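The Clondmont Kitchen Cell

Last revised in November
By Farzana Farooqui

The Clondmont Kitchen Cell is a tabletop manipulation cell built around a single robot arm and a modified play kitchen. It was designed at the Clondmont laboratory by Atif Mirani and Rasa Lapiņa as a fixed station on which the same household tasks could be repeated over long periods with little change in the surroundings. The cell is known chiefly for its maintenance procedure, the Younis routine, which has since been copied at two other sites.

Construction

The cell consists of an arm with a two-jaw gripper, a toy kitchen unit with a counter and sink, and a controller supplied by Zeven. The kitchen unit is used largely as sold. Its main alteration is the work surface, a bamboo board fastened over the original counter with screws. The board was added after the first plastic surface flexed under light contact and caused the gripper to report false touches. Bamboo was chosen for its stiffness and for the ease with which a damaged board can be replaced.
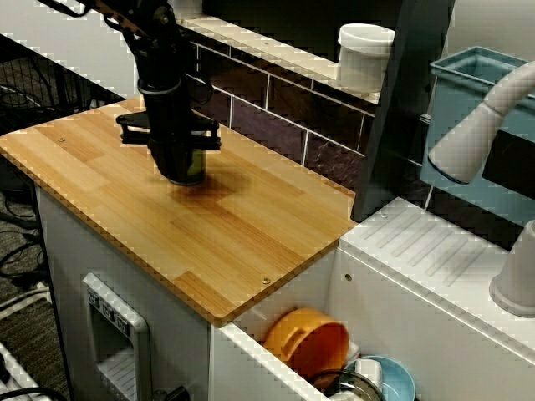

Power and signal cables are run separately wherever the space allows. Signal cables follow the arm and are given enough slack for the full turn of the wrist. The cell has no enclosure. Staff are required to remain outside the reach of the arm whenever the drives are live, and the stop button is tested at the beginning of each shift.

Height calibration

The most frequent task in the upkeep of the cell is the setting of counter height. The arm is lowered slowly until the gripper is just clear of the board, and the value is stored as the working floor. It is then checked near each corner, as a board may warp slightly with the seasons. A difference of more than two millimeters between corners calls for the board to be taken up and reseated. Early versions of the procedure used only one point, a practice that Shahzad Orakzai ended after a set of fingertips was worn through in 13 days.

Grip check 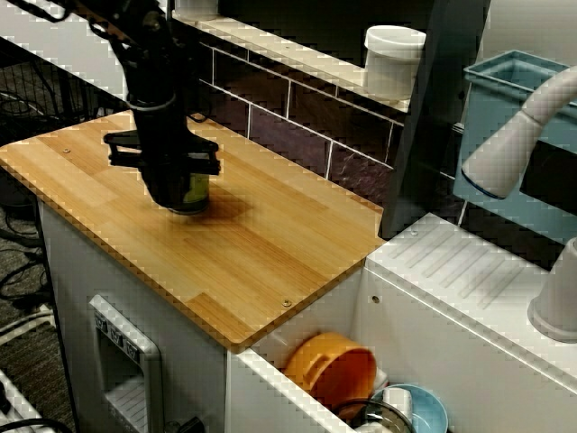
The grip check follows the height calibration and is carried out with an object of known size. It confirms that both jaws meet the object evenly and that the stored closing force has not drifted. A small cylindrical object is the usual choice, held between the lowered jaws while it rests on the bamboo, so that any error in height shows as tilt. The operator records the jaw position at contact and compares it with the previous entry. Full acceptance of a new gripper requires 100 closures, of which no more than two may be repeated.

Dark marks on the board are noted in the log at this stage. A board is wiped and left to dry before work continues if it feels damp to the hand, and replaced if the grain has lifted. Screws are checked by fingertip — a raised head can catch the jaws during a low sweep — and tightened by hand only.

Release and retreat

After the grip check the arm sets the object upright, opens the jaws and moves away. The retreat is run first at reduced speed and then at working speed. An object that falls or shifts during the retreat indicates uneven opening, most often the result of a worn finger pad. 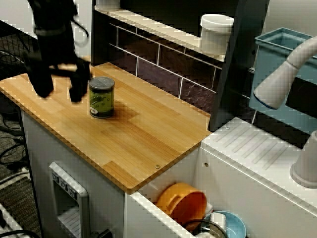 Finger pads are replaced in pairs. The old pads are removed with the drives off, the mounting faces are cleaned, and the new pads are pressed on and left for 62 minutes before any load is applied. The grip check is then repeated from the beginning.

Adoption

The Younis routine was written down by Atif Paracha, who reduced an earlier checklist of 83 steps to a form that one operator could complete before the start of work. The Grakeck workshop adopted it for a pair of similar cells, with a metal plate in place of the bamboo board. The plate was later withdrawn on account of glare, and Grakeck now uses boards of the Clondmont pattern.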